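Print this page | E-mail this page

Clekmont scheduler closes without warning on front desk PC
Ticket 1085
Site: Breltdale clinic, front desk
Handled by: Naveen Dixit
Status: Closed

Problem as reported

The Clekmont scheduler closes by itself on the check-in PC. No error message. The window goes away and the desktop is left showing. Any appointment being typed at the time is lost. Staff say it started in January after the new provider calendars were added. It happens more in the morning than in the afternoon. The other front desk PC runs the same version and does not do it.

First visit

Arrived 8:10 a.m. Watched the program close twice before 9:00. Both times the user had the week view open for all providers and had just clicked Print Day Sheet.

Checked the application log. Each close leaves an access violation entry with a different address. Windows itself stayed up. No blue screens on record.

Cleared the Clekmont local cache folder. It had grown to 130 MB, against a few MB on the other PC. Restarted the program and rebuilt the calendar index. Day sheet printed. Left at 10:30 with no further closes and asked the desk to write down the time of any new ones.

Second visit

Desk reported five closes since the first visit. Times did not line up with backups, virus scans or the nightly sync. Two of them happened with nobody printing.

Uninstalled the Bodnár label printer driver and put in the current one. The old driver loads inside the scheduler process, and it has caused trouble at other sites. Closed again forty minutes later while the desk was searching for a patient by phone number.

Copied the user's profile to the good PC and ran it there until lunch. No closes. That rules out the profile and the calendar data as far as I am concerned. Whatever is wrong stays with the machine.

Asked the office manager for permission to take the PC down after closing time. It is a Trakis desktop, no longer under warranty.

Bench notes
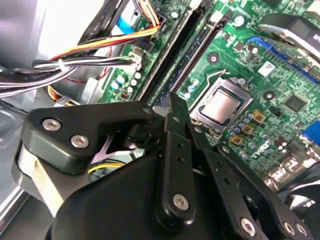 The scheduler loads every provider calendar into memory when it starts, and the index rebuild touches most of it again. A bad spot in memory can go unnoticed for months on a PC that only runs e-mail and a browser, then show up when a bigger program starts using that part. The calendars added in January would fit. With the case open, the green motherboard was easy to get at, and I checked the cabling first, including the yellow wires inside the case. Nothing loose. Blew out the dust and put the side panel back on for the memory test.

Ran the memory test overnight from a USB stick. By 7:00 a.m. it had logged 299 errors, all in the upper half of the address range. The PC has two modules, so one of them was the likely cause, but a dirty slot will give the same result.

Tested one module at a time in the first slot, then one at a time in the second. The errors followed one module into both slots. The other module passed in both.

Replacement
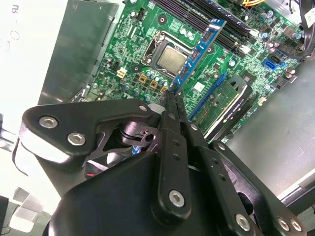 Front desk could not be without the scheduler for another morning, so I ran the PC on the good module alone until the part came in. It was slow to open the week view but it did not close. When you look for the memory in one of these, it is the long blue module in the photo. Write down which slot each one came from before you move anything. I did not the first time and had to repeat a test.

New module installed and tested for two full passes with no errors. Rebuilt the Clekmont index once more in case the old one had been written with bad data. Found two appointments with scrambled notes fields and restored both from the server copy.

Follow-up

Called the desk after two weeks. No closes. Day sheets and labels both print. Cache folder is staying small.

To do: add a memory test to the checklist for any Trakis PC before a Clekmont upgrade. Ask Clekmont support why the program writes nothing to its own log when it crashes. They have the request and have not answered.

Ticket closed.

Comments (4)

rjh_westdesk: We have the same thing on one PC but ours does leave a message, something about the calendar index. Is that the same problem?

N. Dixit: Probably not. Rebuild the index first (Tools, Maintenance, Rebuild). If it comes back on that PC only, run the memory test.

marcy_billing: The rebuild option is grayed out for me.

N. Dixit: Everyone else has to be out of the scheduler before it will let you.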